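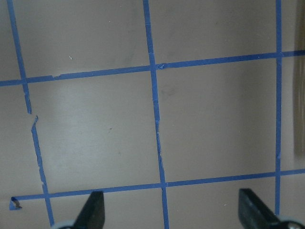

About Kimodby

Hi, I'm Kulap Chaimongkol, and I help small shops work out what to buy before they buy it. Robot arms, mostly, plus the grippers, tables and cables that never seem to make it into the first budget (mine included!).

I started Kimodby after I spent a whole year's equipment money on one arm and then had $159 left for everything it was supposed to stand on. So now I plan from the floor up. We tape out the work area, check what the gripper can reach, and only then open the catalogs.

So far I've done 67 plans, for places like Bakke and Wellumia, and a typical one takes 14 working days. You get a shopping list, a spending calendar and a page of things I think can wait until next year - people tend to like that page best. I don't sell equipment and I don't take a cut from anyone who does.

Got a quote you're not sure of? Send it over, even if it's a messy one. I'm usually at my desk by 8 a.m., and December fills up fast with everybody's year-end money, so write early if you can.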